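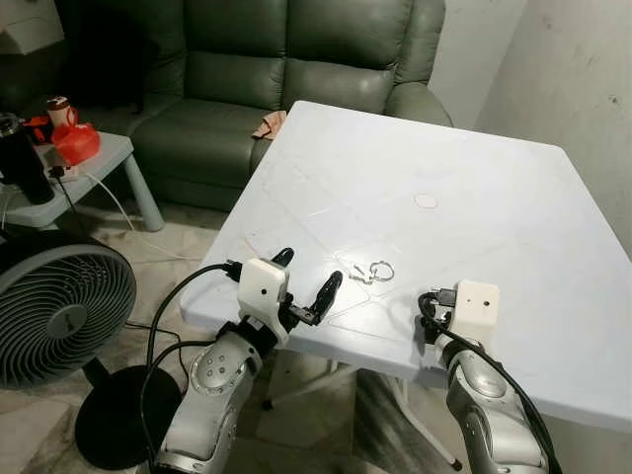 Delyth Gwynne wrote to say that the lock page on this site tells readers to "check the key register" four times and never says how to make one. She has a house, a detached garage and a rented storage unit, and had three keys left over that fit none of them.

Her point is correct, and the procedure follows. It applies to ordinary pin tumbler keys, padlock keys and small cam lock keys for cabinets and mailboxes. Car keys with a transponder are covered separately. Allow 45 minutes for a small house with one outbuilding.

What you need

Numbered tags, plastic or fiber
A fine permanent marker
A notebook or a spreadsheet
A caliper, or a ruler with clear markings
Dry graphite or PTFE lock lubricant
Small envelopes for spares

Step 1. Collect everything

Check drawers, coat pockets, hooks, toolboxes and the glove compartment. Include keys you believe are obsolete. Ask everyone in the household to hand over their daily set for the duration. Put padlocks that are not currently in use with the rest, locked or unlocked, with any key that is already in them left in place.

Do not take keys off their existing rings yet. A ring is often the only evidence of where a key came from. Write down what was together before you separate anything.
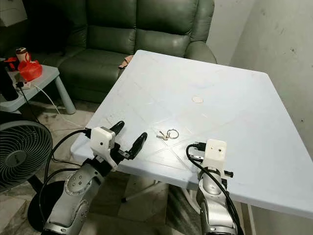 Step 2. Number the keys

Give each key a tag with a plain number. Do not write an address, a room name or "front door" on a tag. The number goes on the key and the meaning goes in the register, and the two are stored apart.

Identical copies get the same number with a letter: 7A, 7B, 7C. To confirm that two keys are identical, hold them back to back with the shoulders aligned and look along the cuts against a light. Any step between the two profiles means either a different key or a badly worn copy. Number them separately until you have tried both in the lock.

Step 3. Record each key

One line per key, with these fields:

Number
Type (cylinder, padlock, cam, lever)
Text stamped on the bow, copied exactly
Overall length in millimeters
Number of cuts
Lock it operates
Holder
Date of last test

Stamped text needs some care. A number on a key may be a blank number, which identifies the uncut shape, or a code number, which identifies the cuts. A locksmith can often cut a new key from a code number alone, so treat it as you would a password. If you keep the register in a shared file, leave this field out and hold it on paper.

Róisín McGrath's template, the Moroz sheet, has all of the fields above plus one for the blank. Use version 2. Version 1 sorted the number column as text and put key 10 ahead of key 2.
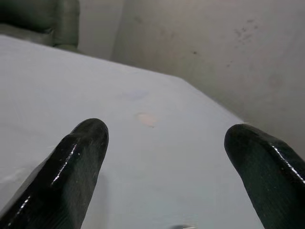
Step 4. Test every key in every likely lock

Work door by door. Test with the door open, so that a key that turns but will not turn back does not lock you out. Insert the key fully, then turn with two fingers. If it does not turn with light pressure, it is the wrong key or the lock needs service. Do not use pliers.

Record one of four results: turns freely, turns with effort, enters but does not turn, does not enter. "Turns with effort" calls for a second test after a short puff of dry lubricant in the keyway. Do not use household oil in a cylinder. If the original turns freely and the copy does not, the copy is at fault. A slight burr along the cuts can be taken off with one or two light passes of 400-grit paper. Anything more than a burr is a job for the key cutter, and the new copy should be cut from the original.

Step 5. Deal with the unknowns

Keys that match nothing go in an envelope marked with the date. Try them again after six months, or when a forgotten lock appears - window locks, meter boxes and old luggage account for many of them. Three of Gwynne's leftovers came down to one after she tried the window locks on the landing.

After a year, recycle unknown keys as scrap metal. Remove the tags first.

Step 6. Sort into sets

Make one daily set per person and one spare set per building. Daily sets should carry only what is used each week.

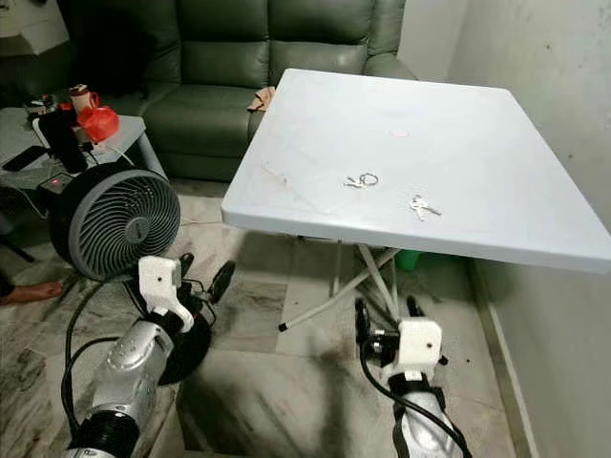 A key ring and a second set of keys on a folding table, the second set nearer the front edge.

Store the spare sets away from the entrance, out of sight of any window. If a neighbor holds one, enter the neighbor's name in the holder field and the date it was handed over.

Step 7. Maintain the register

Update it when a key is cut, lent, returned or lost. If a key is lost together with anything showing your address, have the cylinder rekeyed or replaced and close the old number. Do not reuse closed numbers.

Run the full test in Step 4 once a year. July is convenient in cold areas, when outdoor padlocks are free of ice and can be lubricated at the same visit.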